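Assembly board

An assembly board (also task board or peg board, and in older Australian usage a fitting board) is a flat panel that carries a set of loose parts together with the pegs, slots or marked outlines where those parts belong. The user picks up each part and places it in its position, usually by hand and often against a clock. Assembly boards are used in hand therapy, trade training, early childhood education and the testing of manual skill.

Description

Most assembly boards are rectangular and small enough to lie flat on an ordinary table. The panel may be timber, metal or moulded plastic, and is commonly finished in a pale colour so that the parts show up clearly. Edges are normally rounded. Boards intended for clinics have a wipeable surface, while school boards are more often painted or varnished.

The parts vary with the purpose of the board. Plain cylindrical pegs are the most common, followed by rings, blocks, discs, wheels and toothed gears. A part may have a raised post or knob in its centre, which gives the fingers something to hold and keeps them clear of the panel surface. On boards of the outline type, the shape of each part is drawn or inlaid on the panel, and the user matches the part to the outline. On boards of the slot type, the part drops into a recess. Many boards combine the two.

Parts are often all of a single colour. This removes colour as a clue and obliges the user to go by shape and size. Boards for young children do the reverse, with a different colour for every shape.

History

Form boards with cut-out shapes were in use in schools and clinics by the nineteenth century, and peg tests for job applicants became common in the first half of the twentieth. In Australia, boards were for many years made locally by technical college workshops to no fixed pattern. The Hulme board, named for the workshop where it was first produced, had 25 pegs in a square grid and a tray at one end for the loose pieces. It was sold mainly to rehabilitation wards.

The instructor Trevor Holroyd added gears to the Hulme pattern in the 1980s for use with apprentice fitters. His version required the gears to be seated on posts in a set order, so that each meshed with the one before it. Brenda Marsden later adapted it for adults recovering from wrist and hand injuries, with larger gears and a central post on each. The Rulley company made both versions until it closed, and about 2,000 were sold.

Layout and set-up

The board is placed lengthwise or crosswise in front of the user, within easy reach of both hands. A dark, plain tabletop is generally preferred, as a pale board stands out against it and dropped pieces are easier to find. Some users' guides also call for a plain dark backdrop behind the table to cut down on distraction. Lighting should be even for ordinary use, although coloured or dim lighting is sometimes brought in to make the task harder. 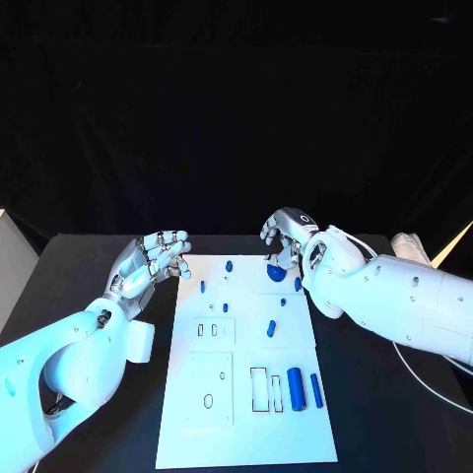
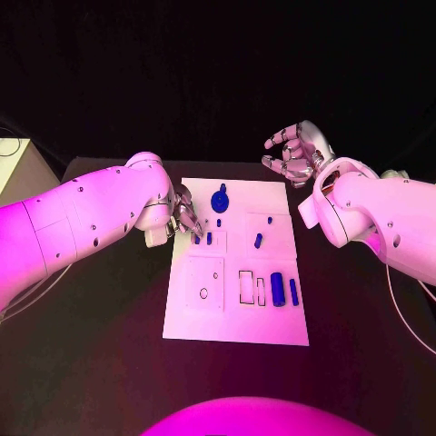
White assembly board with blue parts on a dark tabletop, under two robot arms. Strong magenta-pink light in the second view.

Non-slip matting may be laid under the board. Heavier boards do not need it.

Use

In the one-handed task, the user places all of the parts with the preferred hand, then repeats the task with the other. In the two-handed task, one hand steadies or positions a part while the other inserts it, or both hands work at opposite ends of the board. A full session commonly has 3 trials of each task, with the best time or the average recorded.

Reaching to the far edge of the board tests the shoulder and elbow as well as the fingers. For this reason, larger parts are often placed at the far edge and small pegs nearer the user, but arrangements differ widely. The therapist Sandra Furnival described 4 layouts in her clinic handbook, graded from easiest to hardest, and these are still followed in some Australian hospitals. Parviz Shokri has criticised the grading on the ground that it treats reach and grip as a single skill.

Scoring

Scores may be based on time, on the number of parts correctly seated, or on both. A part is usually counted as seated when it lies flat and does not move when the board is tilted. Dropped parts may be picked up and placed again without penalty under most rules. The Vorex scale, used in apprentice selection, deducts points for each drop.

Care and storage

Pegs and gears should be stored in a lidded tray or a drawstring bag. Wooden parts swell in humid weather and may bind in their slots, and light sanding is the usual remedy. Plastic parts can be washed in warm soapy water and dried before they are put away. Worn outlines can be redrawn with a fine permanent marker – a template cut from card helps to keep the shape true.

See also

Form board
Gear train
Hand therapy
Shape sorter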